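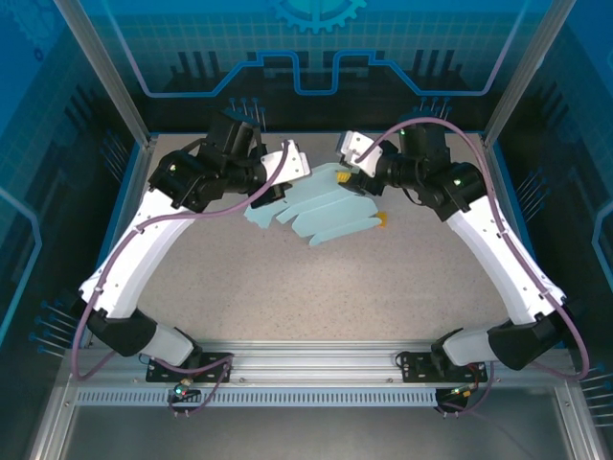
Home | Forums | Laundry & Linens | Search | Log in

Thread: Light blue cloths drying stiff and holding creases

mtull_48
I wash light blue cotton cloths in a front loader, 8 to a load, and dry them on a rack. They come out stiff and keep every crease from the drum. Spin is at 815. Detergent is Miltura powder, full scoop. Water is hard. Where should I start?

dunnock
Start with the detergent. A full scoop for 8 cloths is too much, and what doesn't rinse out dries in the fibers. Cut it to half and add a rinse.

Sabine Ruppert
Disagree on the order. Drop the spin to 400 first and leave the powder alone for one load. Creases are set while the cloth is pressed against the drum. Residue makes it stiff, but it doesn't put folds in it.

dunnock
At 400 they'll drip on the floor and take a day longer on a rack. I ran mine that way through July and went back.

Sabine Ruppert
Mine dry overnight. Depends on the weave. What are yours, mtull?

mtull_48
Brekness, the plain weave. Thin. I don't iron them, only flatten by hand on the counter and fold.

oxbow
Flatten them before they're dry. Lay the cloth out, find two corners on the same edge, pull those apart, then work down to the opposite edge. If you start from the middle you just move the wrinkles around. Snap it once and hang by the short edge.

dunnock
Corners first, yes. I'd hang by the long edge — less sag on thin cotton.

mtull_48
Tried half a scoop, extra rinse, same spin. Softer. Creases still there.

Sabine Ruppert
So now change the spin.

mtull_48
Done, at 400. Most of the creases pull out by hand. Drying took until the next afternoon. I'll live with it.

Reader comments

pell: Same result with Uchida cloths, but those are heavier and I had to keep the higher spin.

R. Jollow: Vinegar in the rinse did nothing for mine.

kestle9: Short edge. Long edge leaves a peg mark on both sides.

Contact | Copyright | Back to top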